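Matlow Work Table, Teal, Used

Sold by Pralgate. The top is teal with a glossy surface, and it has seen many years of work. Please expect scratches, small chips and some rust-brown smudges. We do not repaint used tops before sale.
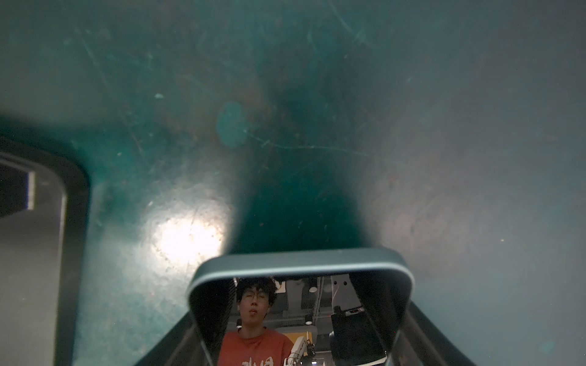 For daily cleaning, a soft cloth and mild soap are enough. Do not use steel wool. Maximum load is 25 kg, placed evenly. The legs are packed separately with 7 screws, one of them spare.

Delivery inside Celemton is 20. Returns are accepted until the end of August.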